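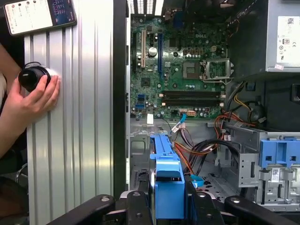 옆으로 눕힌 컴퓨터 속. 초록색 판이 메인보드예요.

컴퓨터 배 속에는 뭐가 살까?

안녕! 나는 어릴 때 컴퓨터 안에 아주 작은 사람들이 산다고 믿었어요. 그래서 처음 뚜껑을 열어 본 날 조금 실망했죠. 사람은 없고 웬 초록색 판이 하나 있더라고요. 그런데 들여다볼수록 꼭 작은 도시 같은 거예요!

초록색 도시, 메인보드

메인보드는 컴퓨터 부품들이 모두 모여 사는 땅이에요. 잘 보면 DELL이라는 작은 글자도 있어요. 찾았나요? 길쭉한 파란색 칸과 황갈색 칸은 '확장 슬롯'이라고 해요. 소리나 그림을 더 잘 다루는 카드를 여기에 끼울 수 있답니다. 그 근처에 윗면이 은색인 동그란 기둥도 있죠? 이건 '콘덴서'예요. 전기를 잠깐 모았다가 내보내는 작은 물탱크 같은 친구예요.

두뇌가 앉는 의자

이번에는 네모나게 움푹 들어간 자리를 찾아보세요. 컴퓨터의 두뇌인 CPU가 앉는 의자인데, 지금은 비어 있어요. 바닥에 촘촘한 점들이 보이나요? 이 점들이 CPU와 만나서 신호를 주고받아요. CPU 종류에 따라 다리가 1,000개 넘게 달린 것도 있대요. 나는 다리 두 개로도 자주 넘어지는데 말이에요.

알록달록 전선 길

도시에는 길이 있어야겠죠? 컴퓨터 속에서는 전선이 길이에요. 노란색, 빨간색, 주황색 전선은 전기를 나르는 길이에요. 색깔마다 나르는 전기의 세기가 달라서 섞이면 큰일 나요. 동그랗게 휘어진 새파란 줄은 SATA 케이블이라고 하고요, '사타'라고 읽어요. 여러분이 저장한 그림이나 숙제가 이런 줄을 타고 왔다 갔다 한답니다. 구멍이 송송 뚫린 하얀 금속 틀은 저장 장치 같은 것이 들어가는 방이에요. 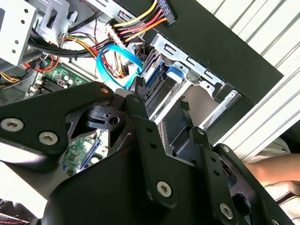 집에서 열어 봐도 될까요?

혼자서는 절대 안 돼요! 꼭 어른과 함께, 전원 플러그를 뽑은 다음에 여세요. 회색 네모 상자처럼 생긴 전원 장치는 플러그를 뽑아도 속에 전기가 남을 수 있으니 어른도 뜯지 않아요. 초록색 판은 손가락으로 꾹꾹 누르지 말고 눈으로만 구경해요. 나는 지난 11월에 털 스웨터를 입고 만지려다가 정전기 때문에 깜짝 놀랐어요. 따끔!

더 해 보기

종이에 나만의 메인보드 도시를 그려 보세요. CPU는 시청, 콘덴서는 물탱크, 전선은 도로! 내 도시 이름은 브룰스카(Brulska)예요. 여러분의 도시는 이름이 뭔가요?

2011-01-07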